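Olive Pits to Heat Stomden School and Public Pool

April 22, 2020

By Melina Kouris

The town of Stomden will heat its school and its public pool with olive pits from next winter. The town council approved the plan last week, and the contract was given to Flolard, a company that builds small biomass boilers for farms and public buildings.

The pits will come from the Manolakis mill, which stands at the east side of the town, next to the old rail line. Until now the mill has sold a part of its pits to brick makers and has paid a truck company to take away the rest. Under the new agreement it will dry them in its own yard and deliver them to the boiler house during the heating season.

The project has two boilers. The larger one will serve the school, and the smaller one will keep the pool water warm from fall until spring. Both will be placed in the same building, behind the school gym, where the oil tank is at present. The oil tank will be removed in July, when the students are on vacation.

According to the tender papers, the boilers will use 182 tons of dry pits in a normal winter. The mill has agreed to keep this quantity for the town before it sells to any other buyer. If the harvest is poor, the contract permits the town to burn wood chips from the pruning of local orchards. The chips must be of the same size as the pits or a little larger, because the feeding screw can be blocked by long pieces.

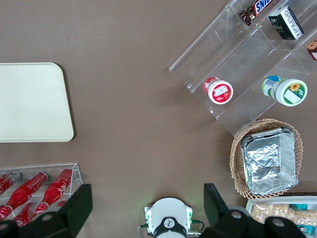 Pruning wood is not a small matter for the growers in this area. Most of them still burn it in open piles at the end of winter, and each year there are complaints about the smoke from the houses on the Kalura road. The town says that growers who bring their branches to the mill yard will pay no fee during the first season. They must remove wire, plastic ties and stones before they come. Branches from trees with disease will not be accepted until the county agriculture office has given its advice.

Not all growers are satisfied. Some of them asked at the council meeting why they should carry the branches at their own cost when the mill will be paid for its pits. The council answered that a small payment is possible later, but that it is not included in this year's budget. The distance is also a difficulty for those who have land above the river, as the upper bridge is closed to heavy trailers.

The mill will put a new dryer in its yard, with a covered floor of 3000 square feet. It will work with hot air from the mill's own furnace, which also burns pits. The neighbors have asked for a limit on the night work, and the mill has accepted to stop the fans at ten in the evening, except in the weeks of the harvest.

The digging for the hot water pipe, 1820 feet long, will begin after the school year ends. The pipe will follow School Street and cross the parking lot of the pool. One lane of the street will be closed during the work, and the bus stop will be moved to the front of the library.

Growers who wish to deliver pruning wood can register at the town office or at the mill until the end of July.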